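Stop clapping along, the drummer has it covered

Went to see Gradia on Saturday. Good band, bad night, and I've been cross about it ever since. Not their fault. The clapping was the fault.

You know how it goes. Quiet song, third in the set, just a voice and one guitar. Someone near the front decides it needs help. Clap. Clap. Then the row behind. Then the whole room, all 200 of us minus me, and we're already half a beat ahead of the singer and pulling away fast.

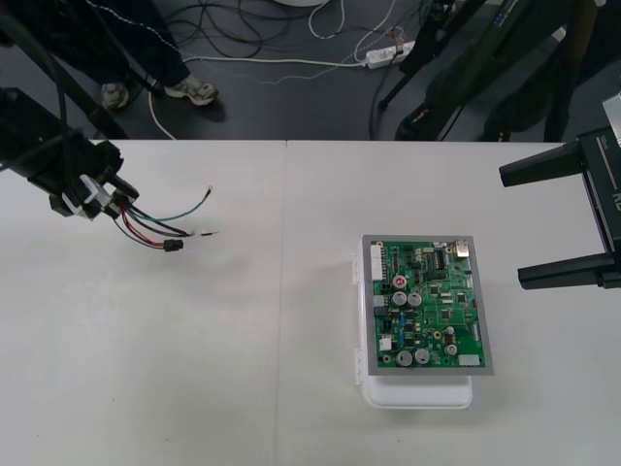
And she has to follow. That's the bit that gets me. Daranee Noiphan spent a whole verse chasing a crowd that had no idea it was running off. You could hear her squash the words together to keep up. A song about her dad, that one. Sounded like an advert for yoghurt by the end.

I asked Ese Okafor about this, he drums for Iyamu and has played every back room in town. He says he just plays louder. "If they speed up I hit harder. If I've got nothing to hit, I go and stand by the door." Fair enough. But a singer on her own can't do that.
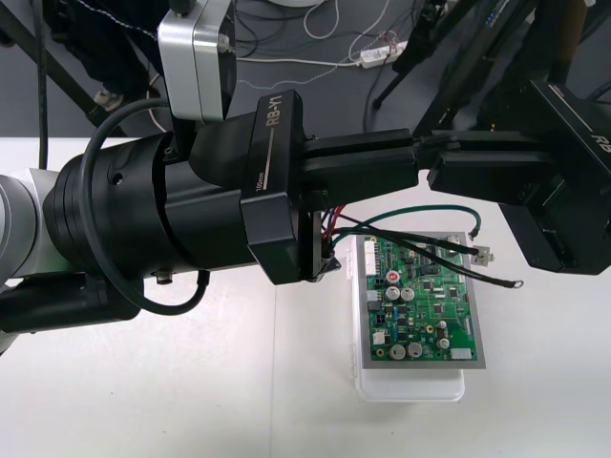 So should crowds just sit there in silence? Of course they shouldn't. Sing the chorus, shout for the old ones, whistle at the end untill your ears hurt. Just leave the pulse to the people who rehearsed it.

Some acts ask for it, I know. Drorkon put their hands over their heads in the first minute and keep them there, and the songs are built for it, big flat stompers, you couldn't knock them over with a van. Fine. Clap away. I did, and I paid 50 quid to do it. My complaint is with the other kind, where no one on stage has lifted so much as a finger and the room starts up anyway. 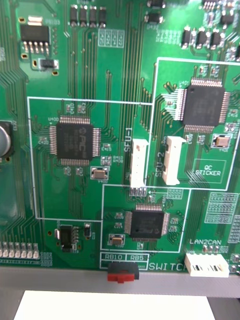
Green circuit board with three square black chips.

Mareike Stüber, who I go to most of these with, thinks I'm being a snob. Her view is that people pay, people work all week, let them make a noise. She clapped through all of Teseo's slow set in November and had a lovely time. I had a less lovely time, next to her.

But there were 175 other people in there and surely a few came to hear the thing. Teseo have a song with a gap in it, six seconds of nothing before the last line. Best moment on the record. Live it was six seconds of clapping, and one bloke shouting "come on" at nobody in particular – then the last line, which I only know happened becuase her mouth moved. 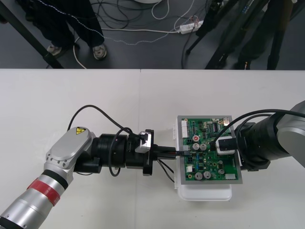
What I'd like instead

Wait for the band to ask. If they don't ask, keep your hands round your drink. If you really can't help it, tap your leg, your leg won't mind.

And bands, be braver. Rosimeire Amaral once stopped a song dead, smiled, said "I'll start that again, on my own this time" and did. Not a single clap till the end. Then a huge one, went on for ages, she looked a bit embarassed by it. I'd go and see her again tomorrow.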